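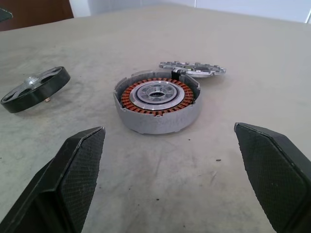 Serial Fiction and Reader Retention: Project Report
Matilde Garcia and Zeyu Lei
Course supervisor: Kamala Rajan

1. Background
Many new authors release a novel in weekly parts before selling it as a book. We wanted to know if the length of each part affects how many readers stay to the end.

2. Method
Loan Diệp let us use her mystery novella, Imavstead, which had not been published before. We posted it on Plurnby, a small reading site, in 34 parts. Readers who signed up were placed in one of four groups. The groups got the same text, but the breaks fell in different places, so some parts were short and others ran past 2,000 words. We had planned for 500 readers and got 438.

3. Results
Most of the readers who quit did so in the first three parts, in every group. After that the numbers held fairly steady. The group with mixed lengths kept the most readers. Cliffhanger endings got more comments but did not seem to change who came back the next week.

4. Problems
Part 12 went up on Monday with two pages missing and had to be replaced. Ilango Bhat fixed the sign-up form after it began dropping email addresses. We do not know how many people we lost that way.

5. Next steps
Zeyu will repeat the test in the spring with a romance title.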